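Flenodora Laundry Helper: what I thought after the Oltholm open day

Posted Friday, October 1, 2021

My sister-in-law had a spare ticket to the Oltholm open day and I have a bad shoulder and four people's laundry to get through, so of course I said yes! The Flenodora was the one I wanted to see. It's a two-armed robot meant for wash rooms in small guesthouses (mine has 42 beds), and Pin-yu Shek from the sales side was kind enough to let me stand there far longer than I'm sure she had planned.

Picking things up

I'd expected metal claws. The fingertips are rounded and padded, and the grip closes on a thick pinch of cloth. On the table, with its gridded white top, it had a soft teal piece that looked a lot like the fleece throws we keep in our lounge.

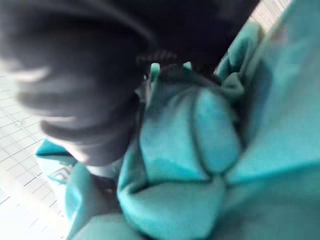
I'm fussy about fleece, having ruined a good bit of it myself, and I asked Pin-yu about pulled threads. She told me the pads can be swapped out, and that a set is rated for 2,000 grabs. I'd want to know what a set costs before I got excited, and she promised to email me.

At the washer

The demonstration I'd driven over for was the front loader. With the door swung wide open, one arm held a black garment right up at the drum while the other hand stayed raised off to the side. I did think the whole thing took up a lot of floor, and my own wash room is a glorified hallway, so please measure yours first. There was a white basket standing to the right of the machine, and that's where I'd have to find space for one too.

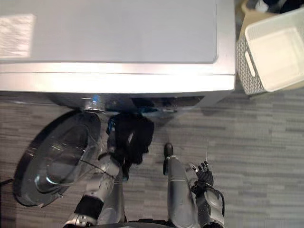

Soft and bulky things

Iwona Domański, who runs a place bigger than mine, came and stood with me for this part and we had a lovely long gossip about dryers. She has tried the Clulum, which she found quicker with towels but rough on anything fluffy. There are small cameras at the grippers, and up close the view is all pale green fuzz and folds.

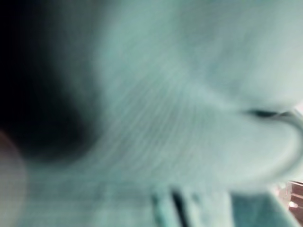

Iwona wondered how anyone could find a hem in that, and I had to agree with her. Pin-yu said there's a wider view from the head as well, which made me feel better.

Would I buy one? Not this year. The rental is 500 a month with a service visit in February, and I'd still be doing the sheets myself. But I liked it very much, and if Ó Conaill start stocking it near us I'll be going back with my own throws in a bag. Four stars from me.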